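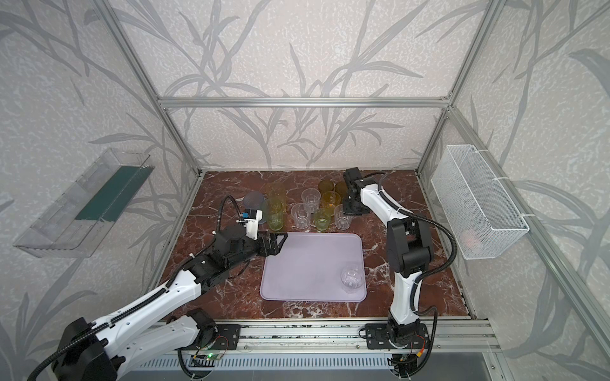 Clearing drinkware from a table is a chore that most adults complete without thought, and it was chosen for this project because machines still find it difficult. The question was whether two arms sharing one work surface could move cups between a tray and a tabletop at a standard acceptable to a small café. Clear plastic cups on a veined marble top, with a pale tray in front of them, give a vision system very little to work with. 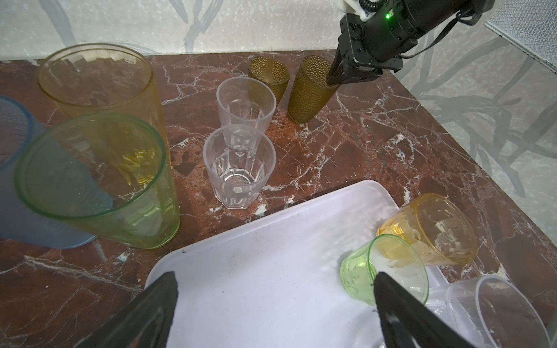 The Zuvondale trials ran from April under a budget of $3575. Each trial was limited to 420 seconds, and a cup was counted as placed only if it remained upright after release. Trials that required a person to step in were recorded as failures.

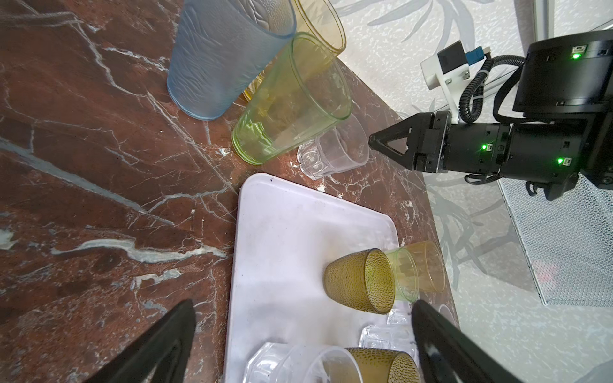 Results were mixed. Opaque or strongly colored items gave few problems. Clear items were often missed on the first approach, and nested items were excluded after 2 early trials. The Donasholm control software also paused whenever both arms requested the same area, which lengthened most runs.
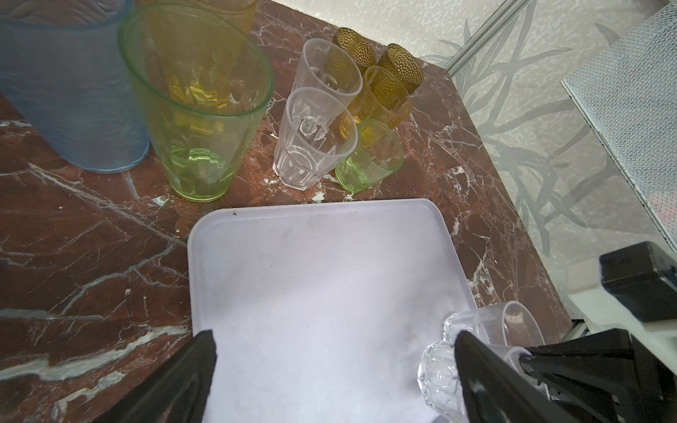
Ojeda wrote in response to the draft that speed was the wrong measure, and that a café would accept a slow machine if it never broke a glass. The report has been revised to list drops separately from delays. Wet items and stacking remain outside its scope.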